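Rust spots on fine tweezers kept in a fabric roll

Posted in Tools and Workshop by Salamatu Effiong, October

I repair costume jewellery at home in Jikeddale and keep my small tools in a black fabric roll with blue edging. Lately I've been finding orange specks near the tips of the tweezers. The picks and drivers are fine. Should I get rid of the roll or change the way I store it?

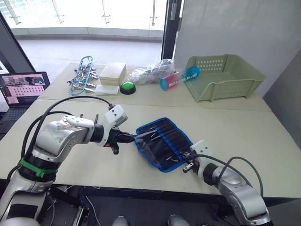
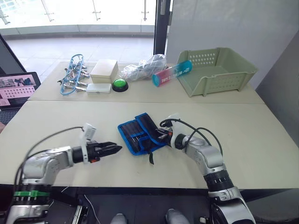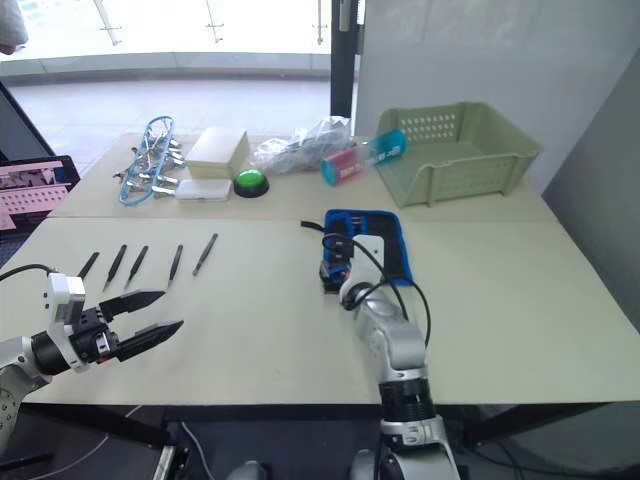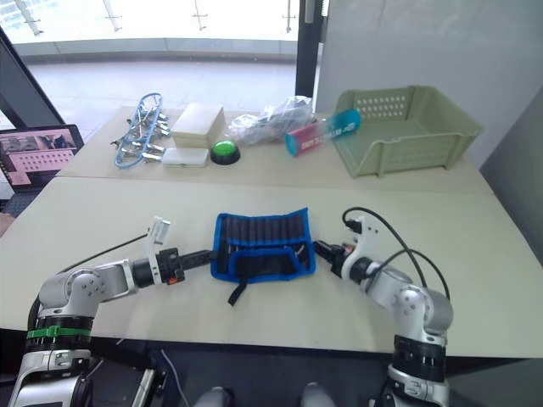
The roll lives in a drawer in the garage, which gets damp once the weather turns. I wipe everything with a dry cloth before it goes away. I'd like to keep the roll if I can — it fits the drawer and I know where everything goes.

2 replies

Mpho Mathebula
103 helpful votes

Fabric holds moisture, and a rolled one holds it longer. Wash it by hand in plain water with a bit of dish soap, rinse it twice and hang it until the seams are dry right through. Mine took two days.

For the specks, use a pencil eraser first. If that leaves a mark, go to very fine steel wool with a drop of light machine oil and stroke toward the tip. Don't bend the points. Wipe off the extra oil or it ends up on your work.

After that, bring the roll into the house. A lidded box with a couple of silica gel packets does the job, and you can dry the packets out when they change colour. I've stored mine like that for 11 years.

Tarık Keskin
10 helpful votes

Could be cheap steel. I had a set that rusted no matter what I did. Stainless ones don't cost much more. Also check whether you've been using pickle or flux near them — fumes will do it too.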